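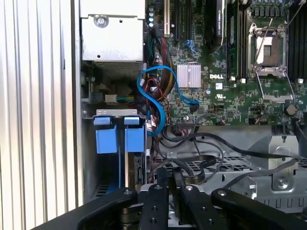
Wrist view policy grabs the cable loop instead of the connector — is my result even worth reporting?

Home Forums Robotics Help Manipulation Log in

Ita Coughlan

Hi all, quick one, writeup is due to my advisor soon. Testing whether a policy trained only on wrist camera views can find and unplug a SATA cable inside an open desktop workstation. Test machine is a Dell, side open, cable is bright blue and makes one big loop before it gets to the board. Black connector, just right of the chipset heatsink.

We compared 2 policies. Same demos, same gripper. First gets the raw wrist image, second gets the raw image plus a heatmap from a small connector detector we call Plallness (don't ask). 8 trials each. Raw: 3 good unplugs. With heatmap: 6.

Problem is the failures. Almost all the raw ones go for the loop — it closes on the blue cable way out from the plug and pulls. My labmate says thats just color, the policy learned "blue = go". But there are blue drive latches in there too, lower left, and it never once went for those. So not sure what to write. Is 3 vs 6 enough to say the heatmap helps? And how do I test the color thing without redoing all the demos??

Ignacio Campos

Short version, no, 8 per arm is not enough. Run Fisher's exact on 3/8 vs 6/8 and you get p way over 0.05. You can say "suggestive" and show the counts. Don't put a percentage on it, people will read 75 and forget it was 8 tries.

For color — swap the cable. Any black or red SATA cable, same length, same routing as close as you can get it. No retraining, just run the policy you already have. If it falls apart you have your answer, sort of. Also do the opposite, leave the blue one in and pull the loop back behind something so only the plug end shows. Four cells, loop / no loop, blue / not blue. We did this in February on wire harness stuff and the loop mattered more then the color. A loop is just an easy thing to grab and your demos probably pass over it on the way in.

The latches not getting picked doesn't tell you much. Different shape, and if the arm always starts over the board it may never drift that way.

Two more things. Score grasp point and unplug seperately, write down which part of the cable it closed on every time. And check what your fingers cover at the end of the approach. With a wrist mount the gripper takes up the bottom of the view and if the plug slides behind a finger in the last bit, the raw policy is guessing. The heatmap one too unless you hold the last good detection.

Sandhu

just use a depth camera, solved this for us

Wokeo

Depth on shiny fins and sheet metal is rough, wouldn't bother. +1 to the cable swap. Also randomize the order of the two policies, if you ran all the raw trials first the cable could be sitting different by the time the second one gets its turn. Reset the loop against a printed photo between trials, takes a minute.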